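Camow Toy Kitchen Bench Kit for Gripper Trials

Stock status: built to order, ships from Toltdale
Suits: benchtop arms, parallel and adaptive grippers, wrist cameras

The Camow is our bench kit for people who need to choose between grippers and are tired of doing it with foam cubes. It's a set of play kitchen pieces, a white top to work on, printed layout cards and a scoring sheet, and it has become our favourite thing in the whole Irurton catalogue. Cubes are kind to every gripper on the market. A toy strawberry is not kind to anyone!

We started putting the kit together because our own comparisons kept ending in a draw. Two grippers with very different finger shapes would both clear a tray of blocks without fuss, and then one of them would fall to bits (sometimes literally, we've lost a few fingertip pads) the first time a customer asked it to lift a mug by the handle. Play food and play cookware are light, cheap to replace, oddly shaped and a lovely range of colours, so the same layout gives your fingers and your camera a proper workout together.

Layout cards

Each card shows where the pieces go before a run. You don't need to be fussy to the millimetre, but do keep to one card for every gripper in a comparison. Card 10 is the one we reach for first. The ketchup bottle goes on its side on the round plate, the mug lies over by the little oven, the fruit is scattered about, and the colander sits down the left with the blue bowl just past its end. There's plenty of clear space in the middle, so your first few approaches are easy and you can get a feel for the arm before going after the awkward bits.

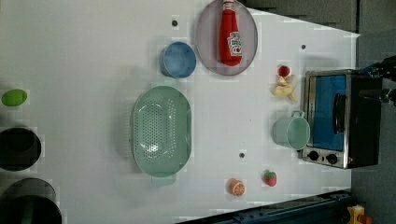
What each piece is good for

Ketchup bottle: a rounded body that wants to roll as the fingers close. Good for comparing flat pads with V-groove pads. Having it on the plate also changes the grasp height, and the raised rim gets in the way of wide fingertips.

Mug: try the rim, the handle and the body as three separate grasps and score each on its own line. Adaptive fingers do well on the body. The handle sorts out who has decent fingertip geometry.

Banana, berries and orange slice: small stuff, close to the surface. If your gripper swings its fingertips down in an arc as it closes, you'll find out very quickly whether the controller is compensating for it.

Toaster oven: the door handle and the two round knobs are for pulling and twisting. We'd leave these until the pick and place runs are finished, as it's easy to lose an afternoon to the knobs.

Pots: dark inside, which gives depth cameras something to chew on.

Colander: see the next section, it deserves one.

The colander and your wrist camera

If you only run one piece from the kit, make it this one. It's pale green plastic, and wide enough that most grippers have to take it by the rim or a handle. For cameras it's harder again. From directly overhead you get rows of little holes all across the base, a soft green that washes out towards the white top, and glare on the smooth plastic wherever your lighting happens to land. Any one of those is manageable. All together they make a really good test, and we've changed our minds about more than one camera after watching the preview during an approach.

Anum Shaikh wrote our approach notes and her advice is to stop the arm over the base with the fingers open, take a still, and look at it properly before moving on. Check how much of the view your own fingers are taking up. Check whether the near rim is still in there at all. With a short camera bracket the gripper body can fill a fair bit of the bottom of the picture, and that's the very spot you'd like to see when you're lining up a rim grasp. 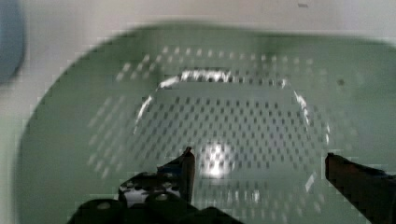
Then look at exposure. A white top pulls auto exposure down, the fingers pull it the other way, and the colander is stuck in between. We lock exposure on the bare top and leave it there for the whole comparison. Do the same with white balance. If the edges of the holes look blocky, go into your stream settings and drop the compression before you blame the lens. On our own rig that was a bigger improvement than the last lens we bought, which was a bit embarrassing.

Soft focus up close is the other usual culprit. Many small cameras are set for arm's length out of the box. Set yours for the height at which the fingers begin to close.

Running a comparison

The scoring sheet has room for 200 attempts per gripper. You won't always need them all, but the grippers that look identical early on do tend to drift apart later in the day, once the pads have picked up some dust. Keep the arm, the speed and the lighting the same. Change the gripper, run the card, change it back and run it again.

The Malhotra quick-change plate (sold separately) makes the swap much less of a chore, and keeps your camera bracket on the arm side so it doesn't need recalibrating each time.

Ordering

Bench kit, complete: part 1181
Replacement food and cookware: part 275
Layout cards only: free to download from the Irurton support page

Tell us which arm and gripper you're using when you order and we'll pop in the bracket drawing that fits. New layout cards are due in April, with a stacked bowl layout we've been having a great time with.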